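Visit to the Braketier model apartments, February

Braketier opened the Kordestani building to visitors for one afternoon, and I went along with a group of 8. There are 140 small apartments in it, most of them let furnished. We were shown two on the second floor.

The first was made up as if for a brochure. The second was the one people stayed in, a carpeted living room. The sofa bed has a dark gray-blue cover and a pillow against the wall, and the wall behind is cream paneling. On the floor were a water bottle, a beige flat shoe, a crumpled yellow snack wrapper and a lined trash bin — the sort of things that collect by the end of a week.

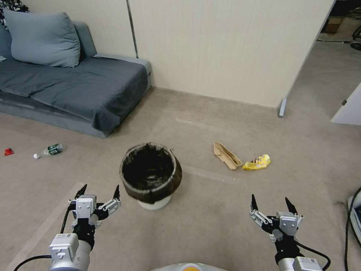 Ghazal Yazdani asked whether the carpet could be taken up, and said she would want a hard floor in any room where people eat. The answer was that tenants may add rugs but the carpet stays.

Storage was the weak point. I found one closet by the door and a shelf over it, too high for me to reach. Shoes would end up on the floor in my case too.

Tea was served downstairs until 7. The elevator is slow, so take the stairs if you can.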